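Print this page | E-mail this page

Machines and Chores, Handout 6: Are We There Yet?
Posted in November by the course instructor

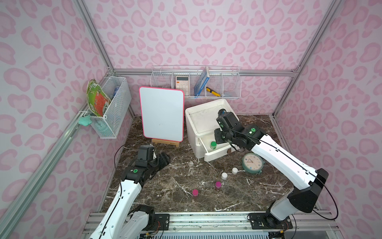

A reader of last year's handout, signing only as Stonell, wrote in to object that my question was wrong from the start. Machines have done our chores for a century, the message went, and a dishwasher beats any arm on a table. Why keep score on the hard way of doing things?

I love this objection and want us to spend the first half hour on it. A dishwasher is wonderful at dishes, provided a person has scraped them, loaded them and will put them away later. Look at how much of the chore sits outside the machine! This unit is about that leftover part: picking up, sorting, opening, closing, putting back.

Take small bottles and a drawer. You would clear them while talking on the phone. For a pair of arms the same job breaks into pieces, and each piece can go wrong in its own way.

1. Finding. Clear plastic is hard on cameras, and a busy background doesn't help.
2. Reaching. The gripper has to come in over the front of the drawer without bumping it shut or knocking over whatever is standing nearby.
3. Holding. Squeeze a little bottle off center and it spins out of the fingers. Squeeze too softly and it slides.
4. Letting go. Students always skip this one. Setting a narrow bottle upright is harder than grabbing it.
5. Noticing. Did it work? If the bottle fell, does the machine know, and does it try again?

Now some numbers to chew on. In the Varus exercise (see your packet) the log holds 1,006 tries at a put-away task. Before class, go through the first 100 and mark which of the five pieces failed each time. Then do the last 100. I won't spoil it, but pay attention to number 5.

Shop floors are a different story, and a happier one in some ways. The Givside case covers a packing bench that ran 2,690 cycles with the same part arriving in the same spot, facing the same way. Great result! Then ask what had to be arranged so the part always arrived like that, and who did the arranging. Kitchens don't come with fixtures.

My own answer to "can they do it yet?" is: pieces of it, on a good day, slower than you. I find that thrilling, and I also still put away my own groceries.

For discussion: which chore in your home has the fewest surprises? Could you change the room a bit to make it easier for a machine, and would you still want to live there?

Reading: Fiadzo packet, sections 2 and 3. Skip the appendix.

Print this page | E-mail this page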